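Kitchen hand wanted, Kerslake

Tromuveck cooks small pans of diced beef for people who could do it at home but would sooner not. We need a kitchen hand, 2 evenings a week, from April.

You'll portion meat, mind the skillets and wash up, in that order of glamour. Tongs at all times, please.

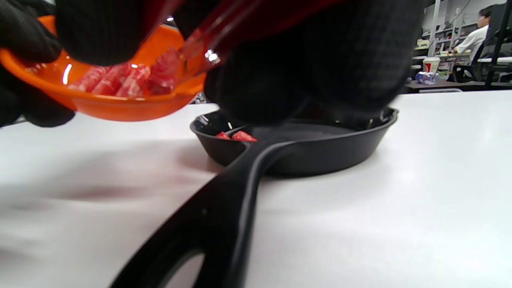 Experience is welcome but a steady wrist will do. Vegetarians have applied before and lasted longer than most. Staff dinner is included, and you can guess what it is.

Ask for Darcy Hapeta at the side door after 3 pm.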